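3.2 Worktop materials and daily use

The Trestarmont survey covered households that had refitted a kitchen within the previous 3 years. Respondents were asked which surface they had chosen, how they cleaned it and whether they would choose it again. Up to 3000 forms were sent out, and those returned by April 21, 2019 were included in the analysis. Marbled finishes were often preferred for their appearance, although many owners reported that crumbs and small spills were harder to see against a veined pattern.

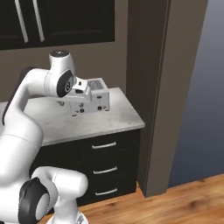 Cleaning habits differed more between households than between materials. Diekmann found that people who cooked every day wiped the worktop after each meal, while occasional cooks tended to clean once in the evening. Our own results agree with this in the main – the exception being shared homes, where no regular pattern was found.

Placement of the hob also affected use. Where it was set directly into the main run of worktop, as in Figure 3, respondents tended to prepare food to one side of it and to leave the other side for storage. Chiang describes a similar habit in smaller flats.

Figure 3. Gas hob with four visible burners on a light grey marble worktop, with a black wall cabinet above the run.
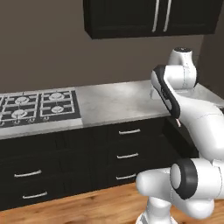 3.3 Storage above the worktop

Wall cabinets were present in 49 of the kitchens visited. Their height was recorded from the worktop to the underside of the cabinet.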